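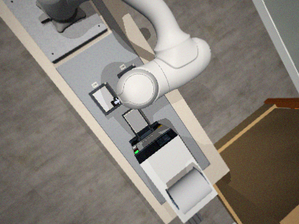
Guoqing Qiu does not like the word "declutter." He says it twice in the first ten minutes, both times with a face. What he does is count inventory for small repair shops, and what he wants to talk about is drawers.

We met at Medholm, the bike and sewing machine repair shop where he spends most of his weekdays. Coffee from the place across the street, too hot, too much of it. He had his coat on the whole time. The heat was out in the front room.

He started at a hardware store called Skorkow, right out of high school. Stockroom first. "I was bad at it," he says. "I was so bad. A guy would ask for a hinge pin and I'd be gone for so long he'd leave. Just leave. I'd come back out with the pin and there's no guy."

So he drew a map. Pencil, back of a calendar page, November. Every shelf got a letter, every bin got a number. The manager thought it was cute. Then the manager started carrying a copy.

"I didn't invent anything," Qiu says. "Libraries do it. My grandmother did it with buttons. She had jars, and the jars had an order, and if you put the brown ones where the black ones go you heard about it at dinner."

Buttons come up a lot. Also screws, bobbins, brake pads, the little springs inside of door latches. He can talk about springs for a long time. I let him.

Medholm hired him for what was supposed to be 5 weeks. The back shelves held 600 kinds of parts and most of them lived in coffee cans. No labels on the cans, or labels from three owners ago. One said MISC GOOD. Another said MISC.

"I loved MISC GOOD," he says. "I kept that label. It's on my fridge. Somebody looked in a can and had an opinion."

I asked what he does first when he walks into a place like that. Empty everything out? That's how it goes on TV.

"No no no. God, no. You dump it all out, now you have a floor with stuff on it and a store that can't open." He sits and watches for a day. Who walks where. What they reach for without looking. At Medholm the mechanics all went to the same low shelf for inner tubes, bending down all day, and the top shelf at chest height was old catalogs. "Catalogs! For bikes you can't buy anymore. So day two, we swap. Took maybe an hour. People acted like I'd fixed their backs."

After that it's slow. One shelf at a time, and each shelf gets finished before the next one opens. He's strict about that. He told the owner he would quit if anyone started a second shelf early, and he says he meant it, though he's smiling a little when he says so.

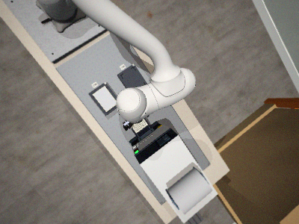
The labels are his big thing. He writes them by hand, block letters, black marker. Has tried printers. Didn't care for it. "With a printer, the person who has the printer is the person who makes the labels. And then that person is on vacation and you get a bin with nothing on it. A marker, anybody picks up a marker."

He also wants the label to say what people call the thing. Not the catalog name. At Medholm there's a bin marked SQUEAKY WASHERS and everyone on staff knows what goes in it. I asked if they squeak. "They stop the squeak. But try telling anybody that now."

What about computers? He makes the face again, a smaller version. He has used a stock program named Broltero at two shops and he thinks it's fine. Counts are good, the reorder list is good. His complaint is that a screen will tell you there are 4 of something and won't tell you they rolled behind the radiator. He keeps a paper sheet taped inside each cabinet door, and when the paper and the screen disagree he goes with the paper. Then goes and looks.

The biggest job he ever took was Naidu, a fabric and notions wholesaler, 1000 bins on two floors. It went badly. He doesn't mind talking about it, he's kind of cheerful about it.

"I made it too smart. Color, then weight, then fiber, then width. Beautiful system. I could find anything. I was the only one who could find anything." The staff put up with it for a season, then quietly moved it all back to how it was, by supplier, which was how the invoices came in. He went to visit and found his color chart being used to prop a window open. "And they were right! The invoice comes in by supplier. The box comes in by supplier. You open the box, you want to put it away right there. I had them walking up and down the stairs with one roll of ribbon."

He does home kitchens now and then, for friends only, and never for money. Kitchens scare him. Too many feelings in a kitchen. He once moved a cousin's rice cooker eight inches to the left and it was brought up at a wedding.

His own place? A mess, he says. Well, not the tools. The tools are perfect. The closet he would rather not get in to.

I had one more question, about people who want to start on a garage or a basement and can't face it. He thought about it for a while, drank some of the terrible coffee.

"Pick the drawer you swear at," he said. "Everybody has one. You open it and it sticks and you say the word. Do that drawer. Don't buy a divider, don't go to the store, use a cereal box and cut it down. Then stop for the day. Go eat."

Then one of the mechanics stuck her head in asking where the 8 mil cable ends were, and he told her the letter and the number without turning around.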